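Cleaning Large Toy Building Blocks and the Table They Live On

Skivgate Home Notes > Playroom

Big toddler-size blocks pick up grime faster than most toys. They get chewed, dropped under the couch and handled with jam on the fingers. The good news is that they are easy to wash, and a whole tub can be done in one evening with things you already have under the sink.
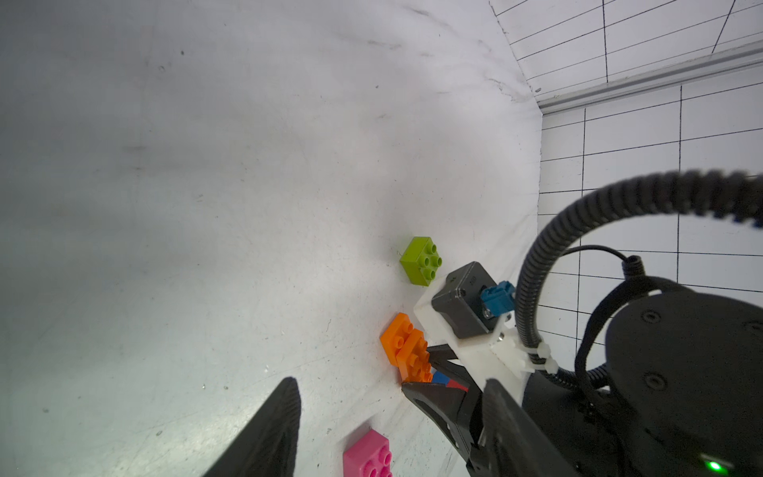

Start by sorting. Pull out anything that is not a plain block: pieces with stickers or printed faces, anything with a battery, wheels on metal axles. Those get wiped by hand with a damp cloth and never go in the water. Pull apart any blocks that are stuck together too. Dirt collects where the studs of one go up into the bottom of the next, and it won't come out while they are joined.

Washing by hand

Fill a dish tub or the kitchen sink with warm water you can comfortably keep your hands in, and add a squirt of dish soap. Put the blocks in studs down so the hollow side fills. Leave them for half an hour. Then go over each one with an old toothbrush, around the base of the studs first and then inside. Orange, pink and lime green blocks show gray dirt around the studs more than dark ones do, so use them as your guide. If those look clean, the rest usually are.

Rinse under the tap and shake hard. Water stays in the hollow side longer than you would think.

Sticky spots from labels or tape come off with a little cooking oil on a paper towel. Rub, wait 5 minutes, rub again, then wash with soap to get the oil off. Skip nail polish remover. It dulls the surface and can melt it.

Drying

Lay a bath towel on the floor or counter and set the blocks out hollow side up for an hour. Turn them over and leave them until morning. Don't use a hair dryer on the hot setting and don't put them in the oven, even on low. If you put them back in a closed bin while damp they will smell within a week. Should that happen, wash them again with a cup of white vinegar in the rinse water.

We have a set of 80 and it takes two bath towels.

The table

A white play table is nice to build on because every color shows up, but it shows everything else as well. Gray scuffs are mostly rubbed-off material sitting on top of the surface, and most will lift. Try these in order and stop when one works:

Dish soap and a soft cloth.
Baking soda mixed with water to a thin paste, rubbed lightly with a fingertip.
A white melamine sponge, damp, with hardly any pressure.

Test the paste and the sponge near a corner first. On a matte top, hard scrubbing leaves a shiny patch, and that patch is more noticeable than the scuff was. Small dark specks that don't move after the paste may be nicks. Leave them alone.

Wipe the table with plain water at the end and dry it. Soap film makes the next lot of smudges stick.

How often

Every couple of months is enough for one child. After a stomach bug or a bad cold, do it right away. In between, wipe the table when you clear up at night, and tip out the bottom of the block bin now and then. Ours collects crumbs, hair and one sock.

More in Playroom: Storing puzzles without the boxes. Getting crayon off painted walls.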